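Hardware Basics, Week 6 handout
Storage: taking drives out of desktops

Read this before the Tuesday lab. The Kotine workbook covers the same ground in chapter 4, but it makes a few claims I don't agree with, and I've marked those as we go.

1. What "tool-free" means

Kotine says a plastic caddy makes a drive swap a job for anybody. I'd be careful with that. The caddy is tool-free to get out of the case. Whether the drive comes out of the caddy the same way depends on who built the machine and who has been inside it before you. Some caddies grip the drive with pins and a bit of flex. Others have screws in them. Check before you pull, and don't bend the plastic to find out.

The workbook also promises a two-minute swap. Maybe, with the case already open, on a bench, with good light. Under a desk at Prarmont, where we service 232 desktops, I have yet to see it.

2. Cables first

Most of the trouble in this lab comes from cables. People look at the drive and forget what is lying across it. Before you touch a handle, find the power lead and the data lead, follow each one back with a finger, and write down where it went. Labels such as P10 on a power connector help you match a plug to the service sheet. They don't tell you the plug is in the right place now.

Color is a weaker clue still. A blue data cable is blue since somebody bought a blue one.

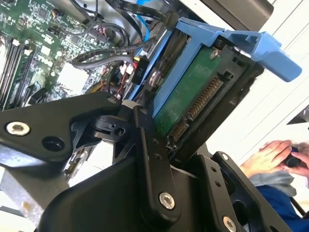 3. Reading the connectors

On a SATA drive the longer row of contacts is power and the shorter row is data. Students mix these up every term, usually by going on position, and position changes when the drive is turned over. Go by length.

Keep your fingers off the gold contacts and off the green board on the underside. Hold the drive by its sides, or by the caddy if it's still in one.

4. Capacity

The label on a drive is a sales figure. Yeh's free reporting tool will give you another number, and the operating system may give a third. Use whichever your worksheet asks for and say which one it was. "800" with no unit and no source gets no credit.

5. For the lab

Bring the Sullham worksheet, filled in through question 2. Machines must be off and unplugged at the wall before the side panel comes off. We meet in room 545.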